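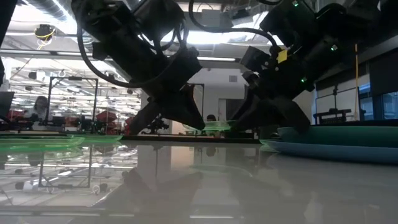
Häufige Fragen zum Zweiarm-Tischsystem Cladach

Von Guðlaug Brynjólfsdóttir, 18. Oktober 2022

Seit wir bei Ekwood das Cladach-System im Programm haben, bekommen wir fast täglich dieselben Fragen. Ich habe sie gesammelt und versuche, sie so genau wie möglich zu beantworten. Die technischen Auskünfte hat mein Kollege Ha-neul Chae geprüft. Deutsch ist nicht meine Muttersprache, bitte verzeihen Sie, wenn ein Satz einmal etwas steif klingt.

Was ist im Lieferumfang enthalten?

Zwei Arme mit Greifern, die Träger für die hängende Montage, das Steuergerät, alle Kabel und ein Jahr Zugang zur Software Fastasia. Der Tisch ist nicht dabei. Auch den Rechner, auf welchem Fastasia läuft, stellen Sie selbst. Eine Liste der geeigneten Rechner schicken wir mit dem Angebot.

Warum hängen die Arme von oben, und nicht am Tischrand?

So bleibt die ganze Tischfläche frei für die Gegenstände. Bei der Montage am Rand verliert man vorne oder seitlich einen Streifen, den die Arme nur schlecht erreichen. Der Nachteil ist, dass Sie über dem Tisch einen stabilen Rahmen brauchen. Wer schon ein eigenes Gestell aus Vierkantprofil hat, kann es meistens verwenden. Schicken Sie uns die Maße und ein Foto, dann prüfen wir es ohne Kosten.

Für welche Aufgaben ist das System gedacht?

Unsere Kunden benutzen es vor allem für Versuche mit Alltagsgegenständen: Teller stapeln und wieder trennen, kleine Teile in eine Schale legen, einen Tisch abräumen. Es ist ein System für Labor und Lehre. Für eine Produktion im Schichtbetrieb verkaufen wir es nicht, auch wenn wir danach gefragt werden.

Kann der Greifer einen flachen Teller vom Tisch aufnehmen?

Ja, aber es verlangt Übung. Die Finger laufen schräg zu und kommen mit der Spitze unter einen Rand, wenn dieser ein wenig absteht. Bei einem Teller mit hohem Rand geht es leicht. Bei einem sehr flachen Tablett empfehlen wir, dass der zweite Arm dagegenhält, sonst schiebt man das Tablett nur über den Tisch. Liegen zwei Teller aufeinander, so ist es einfacher, wenn der obere kleiner ist als der untere.

Wie viel kostet das System?

Die Miete kostet 2.205 Euro im Monat, Aufbau und Einweisung sind darin enthalten. Die Mindestdauer beträgt zwei Monate. Den Kaufpreis nennen wir auf Anfrage, er hängt davon ab, ob Sie den Rahmen von uns nehmen. Hochschulen bekommen einen eigenen Preis. Im Juli haben wir die Mietbedingungen geändert: die Rücksendung ist jetzt inbegriffen, die Transportversicherung dagegen nicht mehr.

Wie lange dauert der Aufbau?

Wenn der Rahmen schon steht, einen Vormittag. Danach folgt die Kalibrierung, für die Sie etwa 60 Minuten einplanen sollten. Bitte machen Sie die Kalibrierung erst dann, wenn der Tisch an seinem endgültigen Platz steht. Schon ein kleines Verrücken bedeutet, dass man von vorne beginnt.

Welche Tischplatte soll ich nehmen?

Mechanisch ist fast jede Platte geeignet, wenn sie eben ist und nicht wackelt. Schwieriger ist die Frage der Oberfläche, falls Sie mit Kameras arbeiten. Auf einer glänzenden weißen Platte spiegeln sich Arme und Deckenlampen sehr deutlich, und ein Verfahren zur Objekterkennung muss damit umgehen können. Manche Gruppen wünschen genau diese Schwierigkeit. Wenn Sie es lieber einfach haben, legen Sie eine matte Unterlage auf. Dasselbe gilt für durchscheinende Gegenstände aus Kunststoff oder Glas - sie sind für viele Tiefenkameras ein Problem, und Cladach kann daran nichts ändern.

Was bedeuten die grünen Leuchten an den Armen?

Grün heißt, dass die betreffende Baugruppe Strom hat und keinen Fehler meldet. Es heißt nicht, dass der Arm stillsteht oder dass man sicher hineingreifen darf. Bitte sagen Sie dies auch Ihren Studierenden. Bei einem Fehler wechselt die Leuchte auf Rot, und in Fastasia erscheint eine Nummer, welche Sie im Handbuch nachschlagen können.

Die Kabel hängen in großen Bögen. Muss das so sein?

Ja. Die Bögen geben den Gelenken den nötigen Weg. Wir hatten einen Kunden, der alles sehr ordentlich mit Kabelbindern festgemacht hat, und nach kurzer Zeit war ein Stecker am Handgelenk ausgerissen. Solche Schäden sind von der Garantie ausgeschlossen. Bewegen Sie nach dem Einbau jeden Arm langsam von Hand bis zu beiden Anschlägen und schauen Sie, ob ein Kabel spannt oder irgendwo hängen bleibt.

Wie schwer darf ein Gegenstand sein?

Für Geschirr aus Kunststoff, Becher, Besteck und kleine Werkzeuge reicht die Kraft gut aus. Für schwere Töpfe nicht. Die genauen Werte für verschiedene Armstellungen stehen im Datenblatt, und ich bitte Sie, diese Tabelle wirklich zu benutzen, denn bei gestrecktem Arm ist die erlaubte Last viel kleiner als nahe am Träger.

Kann ich die Greiferfinger austauschen?

Ja, sie sind mit zwei Schrauben befestigt. Wir bieten breite, schmale und weiche Finger an. Die Zeichnung für den Anschluss geben wir heraus, damit Sie eigene drucken können. Nach jedem Wechsel muss die Fingerlänge in Fastasia eingetragen werden. Wird das vergessen, stößt die Spitze auf den Tisch.

Läuft Fastasia auch ohne Internet?

Nach der ersten Anmeldung ja, 33 Tage lang. Dann muss der Rechner sich einmal mit unserem Server verbinden. Für abgeschlossene Netze gibt es eine Lizenzdatei, die Sie bei uns beantragen.

Gibt es eine Einweisung vor Ort?

In Deutschland, Österreich und der Schweiz übernimmt dies unser Partner Demissie. In anderen Ländern machen wir die Einweisung per Video, auf Deutsch oder Englisch. Auf Wunsch ist Herr Chae bei dem ersten Termin dabei.

Was mache ich, wenn ein Arm defekt ist?

Schreiben Sie uns die Fehlernummer und die Seriennummer. Bei Mietgeräten schicken wir einen Ersatzarm, und Sie senden den alten in derselben Kiste zurück. Bitte werfen Sie die Kiste deshalb nicht weg.

Kommentare

Torben_L: Danke für die Liste. Gilt der Preis für einen Arm oder für beide?

G. Brynjólfsdóttir: Für beide Arme zusammen. Ich werde es im Text deutlicher schreiben.

laborkatze: Wir haben die Fingerlänge natürlich auch vergessen. Die Spitzen halten mehr aus als gedacht, unsere Tischplatte leider nicht.

M. Reuss: Kann man zwei Systeme mit einem Rechner betreiben? Im Handbuch finde ich dazu nichts.

Ha-neul Chae: Im Moment nicht. Pro Rechner wird nur ein Steuergerät erkannt.

M. Reuss: Schade, aber danke für die schnelle Antwort.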